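Breaking Up With the Giant Grocery Run

February 11, 2026

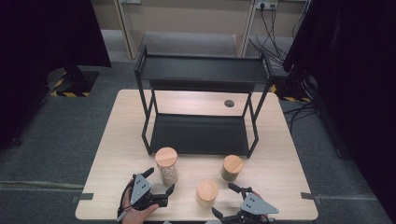
Jars with bamboo lids and a black two-tier shelf.

So I used to be a once-a-month shopper. One enormous trip to Trolton, cart piled up like I was feeding a summer camp, and then four weeks of slowly losing track of what I'd bought. I was proud of it, too! I told anyone who'd listen that it saved money.

Then in October I added up my receipts (rainy Sunday, no plans, don't judge) and the month came to 358 dollars. For one person. A person who still ordered noodles twice a week, by the way, and who owned three open bags of brown sugar, all of them hard as bricks.

I've been doing small trips ever since. I walk over to Rewi, the little place past the post office, every few days with one tote bag. If it doesn't fit in the tote, it doesn't come home. January came to 273 dollars and I ate better, I think mostly from finishing the spinach while it was still spinach.

The funny part is how much my cooking changed. With the big haul I planned these ambitious dinners and then looked at them on a list for weeks. Now I see some decent leeks and that's supper, leeks and eggs, or leeks and potatoes if I'm feeling fancy. I made a lentil soup last week that I'd put up against anybody's. Onion, carrot, a spoon of tomato paste, lots of cumin, and a squeeze of lemon right before eating. Don't skip the lemon.

Dry goods are the one thing I still think about ahead of time. Rewi sells oats in 500 gram bags, and that gets me through a good stretch of breakfasts. Rice I buy bigger. Flour I buy small, after an incident with moths that I'm not ready to write about.

It isn't all wonderful. Rewi closes at seven and I have walked up to a dark door more than once. Their coffee is bad, so I still take the bus to Trolton for coffee and cat litter. And some weeks I just don't feel like going out in the cold for an onion, and then it's toast (with the good butter, so I'm hardly suffering).

A couple of you asked after my last post whether I keep a list. Sort of? There's a scrap of paper on the fridge and I write things down when they're nearly gone. Right now it says mustard, dish soap, and something I can't read that starts with a P. Peas, maybe. I'm going tomorrow after work, so I'll get peas.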